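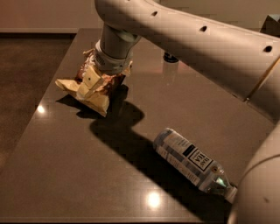
Robot Club: Table Clearing Project Moves to Soft Packages

The student robot club has started the second half of its table clearing project. The goal for the year is a program that can pick up what people leave on a table after a snack break and put each thing where it goes. The first half dealt with bottles. The group is now working on bags and wrappers, and progress is slower.

Bottles were a good place to begin. They keep their shape, and the arm can take hold of one in the middle and lift it the same way each time. A bottle lying on its side is harder than one standing up, so the members practiced mostly with bottles on their sides, turned at different angles. By the end of the spring term the program was reliable enough that the club decided to leave it alone.

A snack bag changes shape as soon as the gripper closes on it. Melahat Kurtuluş, who leads the software group, tried using the bottle settings first. The gripper came down at the right spot and closed on nothing, or pushed the bag along the table. Her group then wrote a separate routine that looks for a fold or a raised edge and takes hold there. The members call this routine Nutumer. It works best on bags that are already crumpled. A flat bag is still a problem, and the group has no good answer for it yet.

Pei-shan Chiu has been keeping the log of practice picks. The club has recorded about 3,000 attempts so far, counting bottles and bags together. Each entry gives the object, the starting position, the result and the initials of the person at the controls. Members who have not filled in the result column for their last session should do so before the next meeting. Blank entries cannot be used for training.

Two other problems came up this term. One is shadows. With the overhead lights on, the arm throws a large dark shape across the table, and an early version of the program treated the edge of the shadow as the edge of an object. The other is shine. A polished table shows bright spots from the lights, and these were sometimes marked as wrappers. Tarık Karakaya spent several sessions moving objects into and out of the shadow and saving the results. The current version makes the mistake less often. He would like someone to take over the shine problem, and it would suit a newer member who wants a job with clear limits.

Demonstration in September

The club will show the project at the fall open house in September. The plan is a run of eight minutes with a mix of bottles and bags on one table. Visitors will be allowed to place the objects. Volkan Akgül has asked that we practice with people from outside the club before then, as members tend to set things down in places they know the arm can reach. If you have a friend or family member willing to spend an hour putting snack bags on a table, please let him know.

Please save your empty bags. Any brand or size is fine, but shake out the crumbs and do not flatten them. Drink bottles should have the cap screwed on and the label in place. A box for both is next to the tool cabinet.

Training for New Members

Waltraud Sperling will run a beginner session for anyone who has not yet used the controls. It covers starting up, stopping the arm in a hurry, moving it by hand and logging a pick. No programming experience is needed. Everyone must complete the session before working at the table, including members who have used other arms at school or at work.

To sign up, write your name on the sheet by the door or tell Waltraud at a meeting. Sign-up closes on July 10, 2021.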